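Looking After the Sorting Cell: Frequently Asked Questions

These answers cover the two-armed cell at Lesach. Flora Sutherland keeps the page up to date. Questions that aren't covered can go to Yulan Yuan.

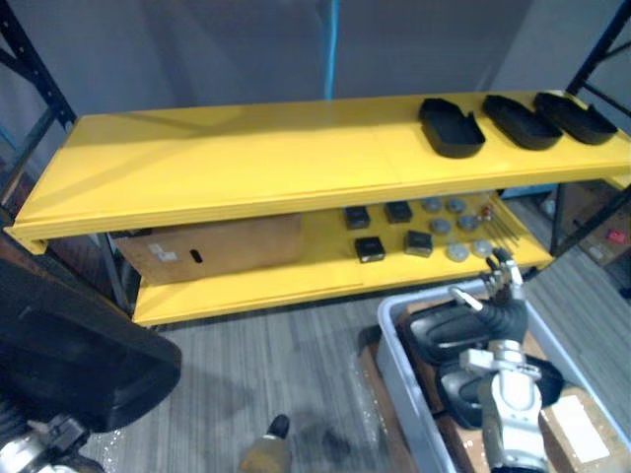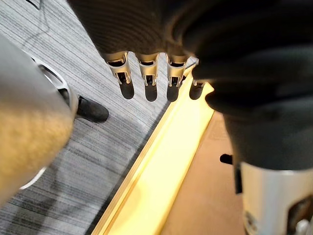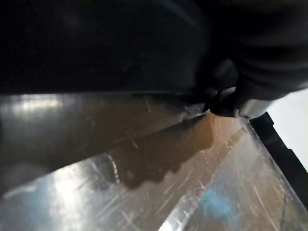
Who can change the settings?
Anyone who has finished the Dorkora setup course. Everyone else can start, pause and stop the cell, but the settings menu stays locked.

How often do the hands need checking?
Every 30 hours of running time. Look at each fingertip pad for splits, and check that the covers haven't worked their way into a joint. Power must be off at the wall before you touch either hand.

A finger closes late. What should I do?
Run the finger test from the Erkeline menu. If it stops with code 319, the tendon is slack and needs a quarter turn at the wrist. Any other code — call Yulan.

Can I wash the hand covers?
Yes, by hand, in cool water. Dry them flat overnight. Don't put a damp cover back on.

Do I have to recalibrate after moving the shelves?
Yes, even for a small move. Calibration uses 11 points and has to be done with both arms in the home position first. Save the result under your own name.

What about sharp items?
Keep your hands out of reach of both arms until the item is down and the cell is paused. Cut-resistant gloves are in drawer 73.

Where are spare pads kept?
In the Jin cabinet, second shelf. Write down what you take. New orders go in each February.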